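拭き取り作業を機械に渡すまで　プルステッドの備品再生工場で進む工程の組み替え

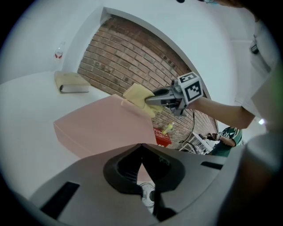

備品再生を手がけるコレット社がプルステッド工場で自動化の検討を始めたのは、搬送でも梱包でもなく、清拭工程だった。貸し出しから戻った箱、書籍、容器類の表面を布で拭き、検品台へ送る。一日の処理数は4000点で、作業時間の比率では全工程中もっとも大きい。

同社が採用したのは、作業者が手持ち式のグリッパーで実作業を行い、その動作を記録して双腕機の学習に用いる方式である。グリッパーの指で布を挟み、対象物の縁に押し当てて動かす。位置と姿勢の推定には、筐体に取り付けた白黒のマーカーを使う。記録は二人以上で並行して行うこともあり、その場合は台ごとに番号を分けて管理する。

技術担当のラリット・マトゥール氏によれば、難しいのは把持よりも接触の制御だという。布は荷重がかかると形を変え、箱の角では引っ掛かりやすい。押し付けが弱ければ汚れが残り、強ければ紙製の箱がへこむ。初期の記録では、熟練者ほど手首を細かく返しており、そのままでは双腕機の可動範囲に収まらない動作が多かった。現在は手首の返しを抑えた手順書を別に作成し、5月以降の記録はすべてこれに従っている。採用された動作記録は433件、除外は325件。除外理由の大半は、布の端が指から外れたことと、マーカーが腕で隠れたことである。

作業者の側では、職務の内訳が変わった。清拭を担当していた人員の一部は、午前を通常作業、午後を動作記録に充てる。グリッパーは素手より重く、長く持ち続けると前腕に負担がかかる。このため記録は200秒を上限として区切り、一区切りごとに持ち手を交代する。休憩の取り方も、従来の一斉方式から台別に改められた。

評価制度の見直しはこれに遅れた。従来の査定は処理点数を基準としており、記録作業に入った日は数字が下がる。現場班長のカミン・リャオ氏は、導入直後の二か月間、この扱いが最大の不満だったと話す。「同じ箱を何度も拭くので、点数は一つしか増えない。記録の質を見る項目がなければ、引き受ける人はいなくなる」。同社はその後、採用された記録の件数と手順書への指摘を査定項目に加えた。ただし配点は処理点数より低く、班長側は引き上げを求めている。

技能の扱いについても結論は出ていない。記録された動作が他工場で使われる場合、元の作業者に対価を支払うかどうか。パストソープ工場への展開が計画されているが、この点の取り決めは未定である。マトゥール氏は、複数人の記録を混ぜて学習させるため個人の寄与を分離するのは難しいとし、班単位の手当を提案している。

双腕機は現在、箱の上面と前面の清拭に限って試験運用中で、社内では「ニンダノ」と呼ばれる。書籍の小口や容器のラベル周辺は対象外とし、引き続き人が拭く。箱についても、角の仕上がりは作業者が確認し、拭き残しがあれば手作業に戻す。戻した箱には番号札を付け、該当する角の位置を記録表に書き込む。次の学習ではこの表をもとに、角の動作を追加で記録する予定である。

（2018年8月）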